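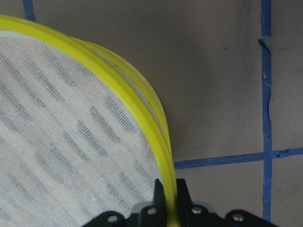 *Yellow rim, white mesh.*

September, notebook 4, continued from the indigo pages

Strained the second walnut hull batch at 9:30. Hulls came from the Nechyporuk orchard, picked up green and left in the bucket until they went black. Simmered them yesterday for 3 hours with the lid on and let the pot stand overnight. The liquor is very dark and smells like wet leaves. There is more fine grit in it than in the first batch, so I ran it through cloth twice. The second pass took most of the morning.

Fabric for this round is the plain cotton from Bredura, same bolt as before. Cut 26 swatches and marked the corners with thread, because the ink we used in the spring washed out. Total dry weight 205 g. Scoured them in washing soda and rinsed until the water ran clear. Hemant Saxena thinks I'm still under-scouring and that this is where the pale spots came from on the onion skin set. He may be right. I gave these an extra half hour.

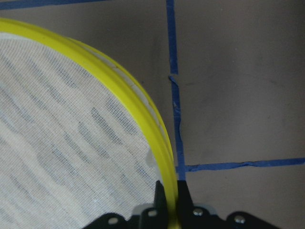 *Mesh in the round hoop.*

No mordant on half the swatches, alum on the other half. Walnut should take without any, but I want the pairs side by side for the light test. Kept everything in one pot with the heat low. Stirred when I remembered, which was not often enough after lunch. Two swatches had folded over on themselves and came out with a line down the middle. Leaving them in the set and noting it on the card.

Color at one hour: tan. At two hours: medium brown, slightly pink in the alum pieces. At three hours there wasn't much change that I could see, so I turned the heat off and left them in to cool.
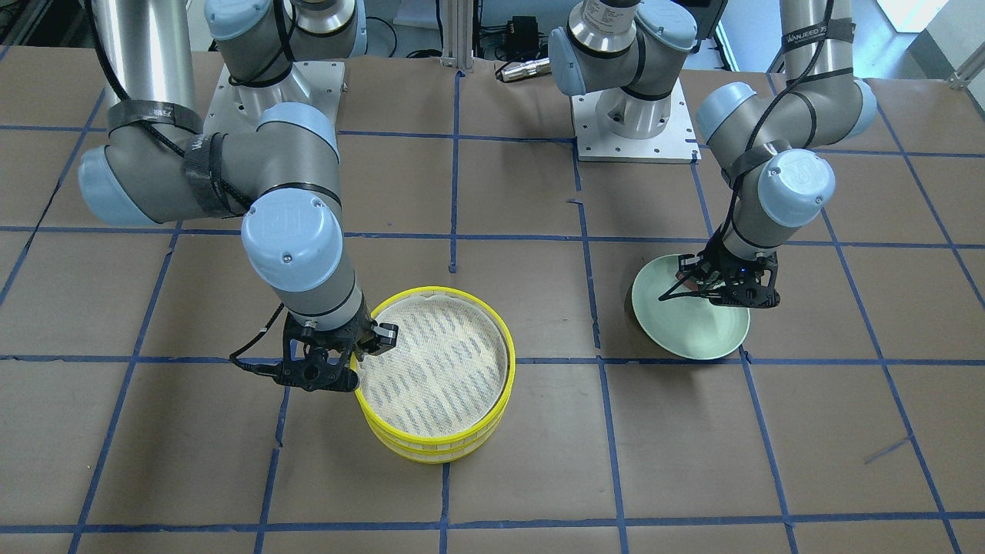 The pink bothers me a little. The Cimmont recipe sheet says nothing about it. Vitalii Kushnir got the same thing last year with hulls that had sat too long, and his faded to a normal brown within a month on the windowsill. I'll put one of mine in the south window and one in the drawer and compare.

Iron dip for the remaining pieces tomorrow. Use the old enamel pot, NOT the steel one. The iron jar is low, and whoever uses it next needs to start another.
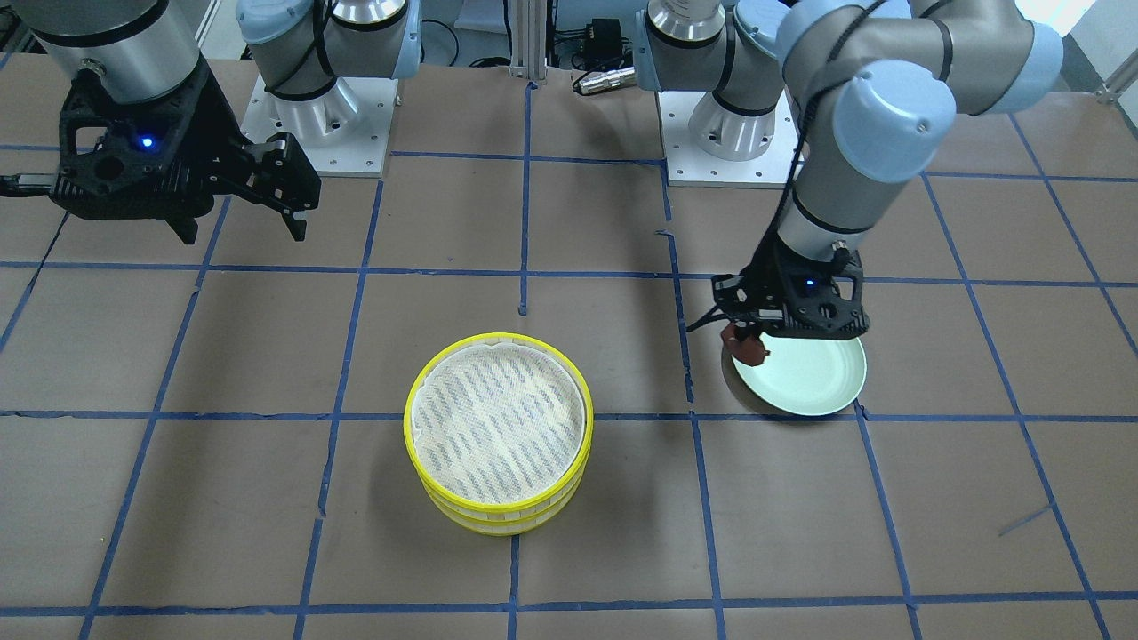 *2 min read*

Added later, 4:40. Swatches rinsed and on the line. Some brown still coming off in the third rinse, more from the unmordanted ones. Kept the spent bath in the lidded bucket for the wool that Miltusero wants sampled. It should have enough left in it for a light tan.

To do: label the cards, order alum, ask Hemant for his soda amounts.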